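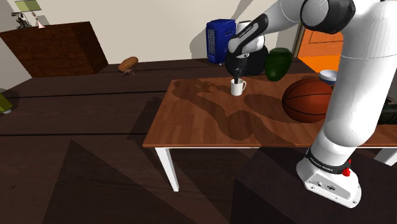

## Re: Draft rules for simulated pick trials, clutter section

Thanks for all the replies since July! Tharindu Dewan wrote:

> I'm fine with the seed rule. My worry is clutter. If every team picks its own extra objects, a Skemex score and a Sundqvist score won't mean the same thing. Can we just ban extras and keep the mug?

I'd hate to lose the extras, Tharindu! A mug on a bare table is a lovely first test, but put a vase, a bowl or a basketball up there with it and the arm has to plan its way in and out. I've been running the Zostoven set all week (2,503 trials so far, 295 of them thrown out for bad logs), and I think we can keep the clutter and still compare scores. My suggested wording:

- Each trial draws its extras from one shared list of 39 objects.
- The seed, the object poses and the light settings go in the log before the arm moves.
- A lift counts only if the mug stays clear of everything else for six seconds.
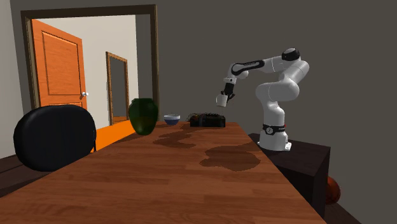

That last one needs your eyes most. "Clear" should mean no contact at all, with the gripper and the forearm counted too, and I'd love to see the check run at every sim step. Nosano only checks at the end of the lift, so a brush against a neighbor on the way up gets missed. The fix on their side is small.

One more thing: can we please agree that camera views may change between trials? It makes the rule much easier to follow, and the scoring never reads the images anyway.

Send me edits inline and I'll merge them into the next draft.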